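Members' Visit to the Avby Handling Project

On Thursday evening a party of 11 members attended a demonstration of the Avby project, at the invitation of its co-ordinator, Kamala Hegde. The project is a joint undertaking between Harasym and the Plitbridge branch, and is concerned with teaching robots to tidy ordinary household articles. Work is carried out in a domestic room, among the belongings one would expect to find there.
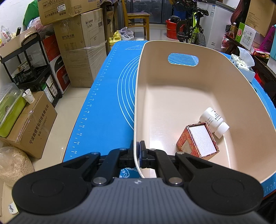
Ms Hegde explained that each movement is first made by a person using a hand-held gripper with two fingers. Recordings of these movements are later used to train the robot arm. The project has gathered 300 recordings to date, and members were able to follow the work at close quarters as containers, toys and small packages were handled on the table.

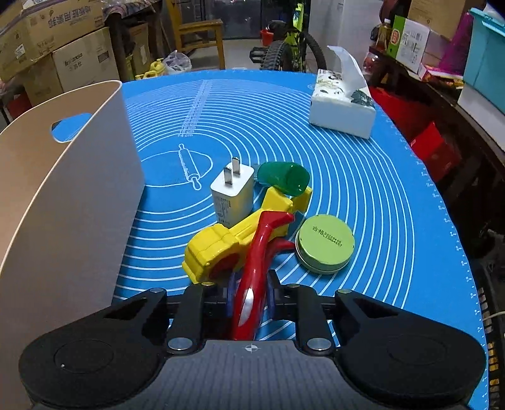

Several members asked how the articles are chosen. Ms Hegde replied that smooth and curved shapes are of particular interest – a plain box is considered a simple matter by comparison. Six members then tried the gripper for themselves, under supervision, for 10 minutes each.

The branch wishes to record its thanks to Ms Hegde and to Harasym. A second visit is planned for November. Members who wish to attend should give their names to the Plitbridge office, as places are limited.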